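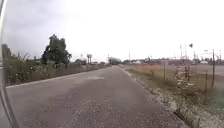 My bathroom cabinet holds 7 half-used moisturisers, so I speak with the authority of a serial offender. A few ways to get your money's worth out of the stuff.

Stand pump bottles on their heads overnight once they start to wheeze. When that stops working, cut the tube in half with kitchen scissors and scrape. My Zeketti hand cream gave up another week's worth, and I paid $25 for it, so I scraped.
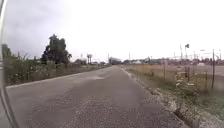 ## Jars

Scoop with a clean spoon, never a finger. Mitali Munasinghe keeps an egg spoon in hers and has been insufferable about it since October. Write the opening date on the lid in marker.

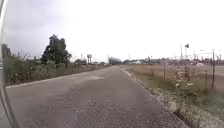 ## Flannels

Wash at 60 with no fabric softener, which leaves a film your chin won't thank you for. Dry them flat over the rail, colour side down if they fade.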